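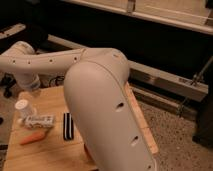 I have been to see Rok Vukadinović's drawings at the Hattar 3 times now, and I'd go back this afternoon if the place weren't closed on Mondays. They are big, smudgy charcoal pictures of the grain elevators outside Skullau, and they are hung so low that the bottom edges come to your knees. You end up crouching. The morning I first went, a man in a good suit was down on his heels in front of the largest one, and he stayed there long enough that I gave up waiting for his spot and went to look at the small ones in the hallway.

Which brings me to my subject, because the hallway is where I fell for this show. There isn't a single wall label in it. No title, no date, no paragraph telling you that the artist is exploring memory and place. There's a typed sheet at the front desk if you want one, and it gives you titles and sizes and then stops. I think every small gallery in the country should do the same, and I think they should start this week!

I love labels, I should say. I read cereal boxes. Put a paragraph next to a painting and I'll read it first, every time, and then I'll look at the painting to check whether the paragraph was right. At the group show at Pultby last winter I read 400 words about a ceramic bowl and I could not now tell you what color the bowl was. I can tell you that the potter, Fares Yammine, studied chemistry. I'm sure it was a wonderful bowl.

At the Hattar I had nothing to read, so I looked. I noticed that Vukadinović rubs out nearly as much as he draws, and that the skies are mostly eraser. In the fourth drawing along there's a line of fence posts so faint that I missed it completely on my first visit and found it on my second, and I was so pleased that I said "oh" out loud and a woman came over to see what I'd found. We stood there pointing at fence posts like a pair of bird watchers. I don't believe a label has ever given me that.

Fadi Farah, who hung the show, takes some heat for this. The usual complaint is that leaving the words off is snobbish, that it leaves new visitors stranded and flatters people who already know the code. I take that seriously. I grew up in a house with no art books in it, and my first trip to a museum scared me half to death. But what scared me was the labels! They were full of words I didn't have, and they made it plain that somebody else had already done the looking and gotten the right answer. A charcoal drawing of a grain elevator never made me feel stupid.

Some work does need the words. Majdi Hourani's map pieces would be hard going without a note on which borders moved and when, and I'd want that note on the wall, in large type. Old religious pictures, too - I need to be told which saint is which, and I always will. So keep those. What I'd lose is the paragraph that tells me how to feel.

The show is up until the end of January. Ask for the stool at the desk if your knees are bad. And find the fence posts.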